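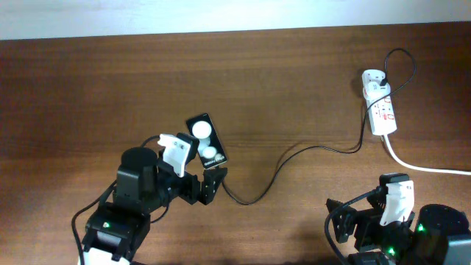 Ticket: Left arm drops out of sync during recording
Project: Groserau, two-arm tabletop set
Status: Open, waiting on replacement cable
Priority: Medium

Reported problem

Left arm lags behind the leader arm partway through an episode. The operator closes the hand, the follower closes late, and the saved joint positions no longer line up with the video. We want 3000 episodes for this set and can't use any with the lag in them.

First seen Wednesday, in the small-object batch (remote, phone). Right arm is fine so far.

Setup

Recording software is Stera, current release. Arms run from the Hrubý bench config, not the one in the shared folder. Power strip stays at the back right of the table.

Log

9:40 – Restarted Stera, ran 6 test episodes with the remote. Lag in two of them, both on the left arm. No error on screen.

10:15 – Swapped the USB ports for left and right. Lag stayed with the left arm, so the port is ruled out.

10:50 – Recalibrated the left arm from the rest pose. Offsets looked normal. Next episode was clean, the one after that was not.

11:30 – Checked timestamps in the bad files. Left arm has gaps of up to 17 missing samples in a row. Video has no gaps. Right arm has no gaps.

13:05 – Turned off live preview in case the machine was overloaded. No change. Turned it back on.

13:40 – Moved on to the phone task with the wrist cable left as it was. 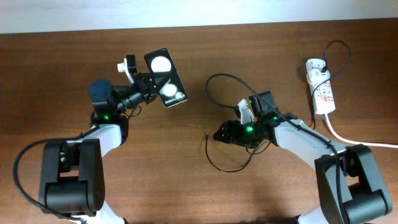
Phone task, phone held in the left gripper.

14:20 – Gaps show up mostly when the wrist rolls far to one side. Held the wrist still and only opened and closed the gripper: no gaps. Rolled it by hand in Stera's monitor view and the left readings froze for a moment, then came back.

14:45 – Reseated the wrist connector. Better but not gone. Suspect the cable itself.

What to do with the data

21 episodes from the small-object batch are marked "hold". Please don't delete them – the video may still be good for the vision-only run. Don't fill the gaps by interpolating either. We tried that on an older set and the trained policy learned to pause before every grasp.

Next steps

Cable ordered from Fisel. Until it comes, record right-arm tasks only. After the swap, run the wrist roll check on both arms before starting a new batch, and attach the sample report to this ticket.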